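**Aus der Geräteplanung: Wir rechnen die Küche durch, bevor wir sie kaufen**

20. Oktober 2021

Seit September liegt der Antrag für den zweiten Arbeitsplatz in Sirkstead auf dem Tisch, und ich muss zugeben: So viel Freude hatte ich an einer Beschaffungsliste noch nie! Wer beim letzten Treffen dabei war, kennt den Stand. Ein Arm mit Zweifingergreifer soll Haushaltsgegenstände greifen, umsetzen und sortieren, und zwar auf einer Arbeitsfläche, die nach Küche aussieht und nach Küche vollgestellt ist. Dafür brauchen wir den Arm, einen Sockel, eine Theke, Kameras, Licht, Rechner und einen ganzen Schwung Dinge zum Anfassen.

Früher hätten wir die Liste geschrieben, Angebote eingeholt und beim Aufbau gemerkt, dass der Sockel zu niedrig ist. (Die Älteren erinnern sich an die Sache mit den Ziegelsteinen.) Diesmal läuft alles zuerst in Kutside, unserer Simulation. Theke, Arm, Gegenstände, alles steht dort schon, und wir können den Arm verschieben, so oft wir wollen, ohne dass jemand einen Schraubenschlüssel holt. Für die Planung ist das ein Geschenk. Wir sehen, wo der Arm hinkommt und wo er sich selbst die Sicht verstellt, und wir sehen vor allem, welche Gegenstände dem Greifer Mühe machen könnten.

Am meisten gelernt haben wir bei den unregelmäßigen Formen. Eine Dose ist schnell erledigt, da passen zwei Finger immer irgendwie. Eine Tierfigur mit abstehenden Krallen und breitem Rumpf ist eine andere Geschichte, zumal wenn daneben eine Pfanne steht, die der rechte Finger nicht mitnehmen soll. Genau solche Situationen entscheiden darüber, wie viel Öffnungsweite wir bezahlen müssen.

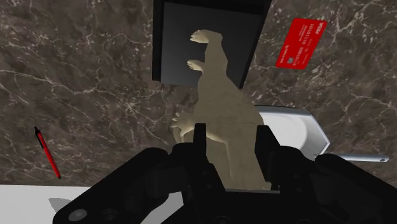

Nayara Evangelista hält die Reihenfolge trotzdem für gewagt: Reibung und Nachgiebigkeit seien in der Simulation immer nur so gut wie die eingetragenen Werte, und wer danach die Greiferfinger bestelle, bestelle am Ende zweimal. Sie möchte, dass wir zuerst einen einzelnen Greifer leihen und mit echten Gegenständen auf einem ganz normalen Tisch anfangen, bevor auch nur eine Position freigegeben wird.

Der Einwand sitzt, und er hat die Liste schon verändert. Wir haben die Beschaffung jetzt in zwei Blöcke geteilt. In den ersten kommt alles, was sich aus der Geometrie ergibt: Sockelhöhe, Tiefe der Theke, Kamerahalter, Kabelwege. Da vertraue ich der Simulation ziemlich weit, Maße sind Maße. In den zweiten Block kommt, was mit Kontakt zu tun hat, also Finger, Beläge und die Frage, ob wir einen Kraftsensor am Handgelenk brauchen. Dieser Block bleibt gesperrt, bis der Leihgreifer hier war. Dedard hat uns einen in Aussicht gestellt, die Leihdauer beträgt bis zu 10 Wochen, und die Kosten werden bei einem späteren Kauf angerechnet. Ich finde das sehr anständig.

Die Beläge sind übrigens der Posten, über den ich mich am längsten gebeugt habe. Ein Satz kostet 259 Euro, das klingt neben dem Arm nach nichts. Nur sind Beläge Verschleißteile, und im alten Antrag standen sie als einmalige Anschaffung. Im neuen stehen sie unter den laufenden Kosten, zusammen mit Sicherungen, Kabelbindern und Ersatzgegenständen. Bitte schaut euch die eigenen Anträge daraufhin noch einmal an! Bei Bautista, unserem Vorgängerprojekt, war der Topf für Kleinteile vor dem Sommer leer, und danach wurde jede Schraube einzeln beantragt.

Dann die Gegenstände. Unsere Wunschliste ist auf 58 Stück angewachsen und liest sich herrlich: Pfanne, Trinkglas, Stift, Karte, Brote, Figuren in verschiedenen Haltungen. Die meisten davon bekommt man gebraucht für kleines Geld, manche liegen sowieso in irgendeiner Schublade. Teuer wird es bei den Dingen, von denen wir ein genaues digitales Gegenstück brauchen. Die müssen entweder gescannt werden, oder wir lassen sie nach dem Modell drucken, und beides kostet Arbeitszeit, die bisher in keiner Tabelle stand. Ich habe sie nachgetragen. Die Summe ist dadurch gestiegen, aber sie stimmt jetzt.

Besonders gern mag ich die flachen Sachen. Eine Karte, die glatt auf der Platte liegt, bietet zwei Fingern kaum etwas an. Wir überlegen, ob dafür schmale Fingerspitzen zum Wechseln reichen oder ob ein kleiner Sauger auf die Liste soll. Der Sauger bräuchte Druckluft, Druckluft bräuchte einen Kompressor, und der Kompressor bräuchte einen Raum, in dem er niemanden in den Wahnsinn treibt. So wächst aus einer Karte eine Baumaßnahme. Mein Vorschlag sind die Wechselspitzen, und den Sauger notieren wir für das nächste Haushaltsjahr.

Bei der Theke selbst hat uns die virtuelle Küche am deutlichsten geholfen. Der Arm steht dort auf einem eigenen schwarzen Sockel neben der Kücheninsel. Diese Aufstellung wollen wir übernehmen, denn so bleibt die Platte frei und wir können sie später austauschen, ohne den Arm abzubauen. Die vordere Hälfte der Platte wird zum eigentlichen Arbeitsbereich. Was weiter hinten steht, dient als Kulisse und darf ruhig bunt und unordentlich sein, damit die Bilderkennung etwas zu tun hat.
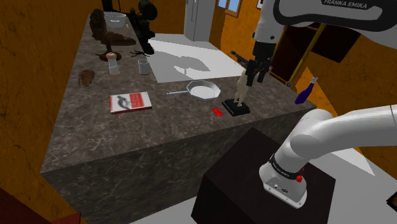

Für den Sockel heißt das: eigene Bodenverankerung, eigene Position im Antrag, und bitte auch ein Eintrag bei den Umbauten, weil der Boden in Sirkstead an der vorgesehenen Stelle erst geprüft werden muss. Die Platte darf dagegen schlicht ausfallen. Echter Stein wäre schön, ist aber schwer und teuer, und eine dunkle, matte Oberfläche mit etwas Muster tut es für unsere Zwecke auch. Wir holen Angebote für zwei Ausführungen ein, eine gemusterte und eine einfarbige.

Beim Licht bin ich noch unentschlossen. In Kutside ziehe ich die Lampe einfach mit der Maus herum, im Labor hängen wir an den Deckenleuchten, die schon da sind. Dimmbare Leuchten auf Stativen wären mein Favorit. Wer noch welche im Schrank hat und sie entbehren kann, meldet sich bitte vor der Bestellung, das spart uns eine ganze Zeile.

Die aktuelle Tabelle liegt im Projektordner, mit den beiden Blöcken auf getrennten Blättern. Es gibt noch fünf offene Positionen, sie sind gelb markiert, und zu jeder steht daneben, welche Angabe fehlt. Kommentare bitte direkt in die Tabelle schreiben. Nayara trägt dort auch die Versuche ein, die sie mit dem Leihgreifer machen möchte, und wer einen besonders widerspenstigen Gegenstand beisteuern will, darf ihn gern dazuschreiben.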